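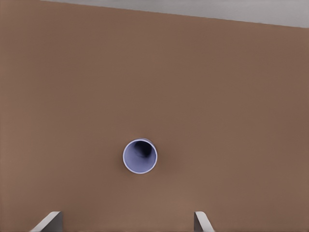

Re: [okov-users] Grasp planner hangs back above the cup

2 min read

Hi Justinas, hi all,

Sorry for the slow answer, I was off learning more than I ever wanted to know about Brurkby's build scripts.

On 24/04/2023 Justinas Mockus wrote:
> Since I moved to the new Okov branch the planner gets the fingers
> open and over the table, then just sits there until it times out.
> Same cup, same start pose, same seed. It logs "no feasible approach"
> 446 times and gives up. Is it my camera transform or is it the planner?

I think it's the planner, or more exactly a default that Endang and I changed and then forgot to shout about (sorry!). The approach cone used to be worked out in the wrist camera frame, and now it's worked out in the world frame. If your config still has the old offset in it, every candidate gets tilted and the collision check throws the lot away. Mine did exactly the same with the blue cup in the sim, and I spent an afternoon blaming the rim detector, which was fine all along – poor thing.

Could you try two things for me? Set approach_frame to wrist, and put the planner timeout up to 900 ms while you're testing. If it then goes down over the cup, delete the offset, switch back to world and run it again.

If it still sulks, send me the log and the scene file (the whole thing please, Divya only got half of hers through the list last time). Ravindran has a patch that prints why each candidate was rejected, and I'm hoping to get it merged in May.

Cheers,
Annapurna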